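Shared Meals at Hidbridge: What Changes in June

The Hidbridge lunch program moves to its summer schedule in June. Lunch will be served from 11:30 to 1:15 instead of noon to 2:00, and the side door on Skurner Street will be the only entrance while the front steps are being repaired. The ramp at the side door is open the whole time. Please do not park in the two spaces next to it, even for a quick drop-off.

Last year the kitchen served 2,815 lunches, the most since the program started. Most of the growth came from people who live in the Bagheri Court apartments and walk over. A good many of them eat with us and also take something home for the evening, and that has changed how Touran Rashti plans the week. She now cooks one dish on the first day that keeps well, usually lentils or a chicken stew, and builds two of the other lunches from it.

Take-home portions are limited to one per person until 1:00. After that, whatever is left can go to anyone who asks. Bring a container with a lid if you have one. We went through a whole case of the paper ones in April and they are not cheap.
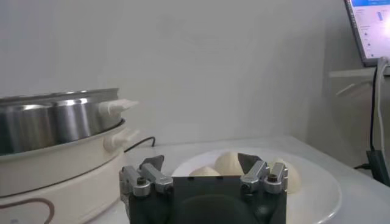
Dishes are the other subject this month. Xiuying Zou went through the cupboards in the spring and found that we had 59 dinner plates left from a set that started out much larger. Some were chipped and some went home with leftovers on them. We have ordered more from Wirnex, the same supplier as before, and they should be in use by the time the summer schedule starts. The new ones are plain round white plates like the one here, so they will stack with what we already have. If you find one of ours at home, put it in the gray bin inside the side door. You don't need to talk to anyone about it.

The bowls are fine for now. Soup spoons are short, and we would be glad to have any that match or don't match. We can't take knives, glass jars or anything with a plug.

The menu will be posted on the board by the coat hooks and read out on the phone line, as before. Tell the kitchen about allergies when you sign in, even if you have told us already. The sign-in sheets are new every week and the old notes do not carry over. Anything made with nuts will be served from the small table by the window, with its own spoon.

We also need 3 more people to wash up between 1:00 and 2:30. You can do one shift a month or several. The water heater was replaced over the winter, so there is plenty of hot water now, and there are rubber gloves in medium and large. Write your name on the sheet next to the pantry, or leave a message on the kitchen phone before 10 in the morning.

The kitchen will be closed for the first 7 days of August for floor work.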